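# Niltlow opens orders for the Walwood sorting kit

I'm Hacer Yurt, I run product at Niltlow, and I get to tell you that the Walwood kit is on sale as of today! It's a software and gripper package for people who already own a robot arm and want it to pick up small household things and put them where they belong. We built it for workshops, school labs and small repair counters, where nobody has time to write a program for every new tool that shows up.

You tell Walwood in a typed sentence what goes where, and it plans the reach from there. No fixtures, no markers stuck on the table (I have peeled off enough of those for one lifetime).

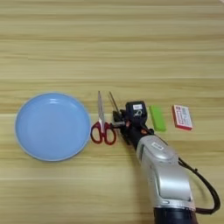
Small tools were the hard part for us. A box has flat sides and a block is forgiving, but anything with handles wants to be picked up one way and resents all the others. So we spent most of August on grip choice. With scissors lying blades up and the gripper coming in by the red handles, Walwood has to settle on an approach angle before it closes, and it now does that with the planner we call Dawber. Dawber comes with every kit, and you can switch it off if you prefer to teach your own grips by hand.

The other thing people kept asking for was a way to stop halfway and change the plan. You can do that now. Type a new sentence, and the arm backs off and starts again from wherever things are on the table.
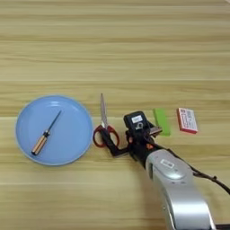 You can also save a run once you like it, give it a name and send it to another kit. Oğuzhan Değirmenci on our software side wanted saved runs to be plain text files, so you can open one, read it and fix a typo without calling us. I was on the fence about that — I'm not anymore.

Setup takes one cable and one calibration pass. Our test benches have logged roughly 4000 picks on the release version, and the logs from those benches are in the download, misses included.

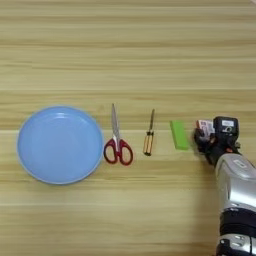

**WALWOOD, Mon 17 September** — Orders are open to everyone, and the first 100 kits ship from our own shop. Each one has the gripper fingers, a mounting plate, the cable, a printed quick start and a year of updates. Labs that order five or more get a setup call with Bảo Âu, and he's very patient with beginners!

We also have a trial version for teachers. It runs on one arm, it doesn't expire, and it saves the same files as the full kit. If your arm isn't on the supported list, write to us before you order and we'll check it. 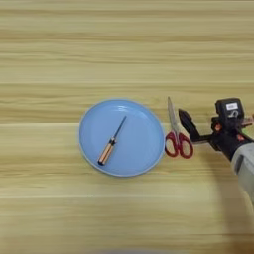
Lionel Huet told us that the saved runs were what sold him on it, though he'd still like a longer cable and a quieter gripper. Both are on our list, and the longer cable should come first.

Demo visits are booked through Hülya Dağdelen at the Niltlow front desk. Bring your own small tools if you like — we'd love to try them.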